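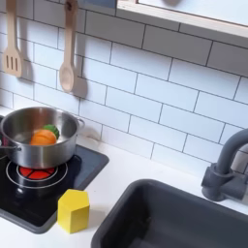
Wooden spatula and spoon on the play kitchen wall.

I've been meaning to write about the side gate light for ages, and a rainy March evening seems as good a time as any. When we moved to Anbridge the path down the side of the house was pitch black after tea time, and taking the bins out meant feeling your way along the fence with one hand and hoping for the best.

My first try was a cheap plug-in lamp from the big shed on the ring road. It lit up for every cat, every moth and, as far as I could tell, every gust of wind, and the poor people opposite must have thought we were signalling to ships. I put up with it for 4 months before it went in the drawer of shame.

The one we have now is a Kirketti wall lantern, a plain black thing with a warm bulb and a little dial underneath for how long it stays on. I have ours set to two minutes, long enough to wrestle the recycling box and find the right key. The instructions were tiny and I did have to go up the ladder again after the first night to tilt the sensor down a bit — it had been watching the pavement instead of our path.

It cost more than I wanted to spend, I'll admit, but it's been through 11 weeks of proper wet weather without so much as a flicker, and coming home to a soft yellow glow by the gate is lovely (I'd forgotten how much I disliked that walk!). I did look at the Villavau one as well, which is prettier, but the glass felt thin to me and the screws were an odd size.

Next job is the back step, where I'm thinking of something low down among the pots.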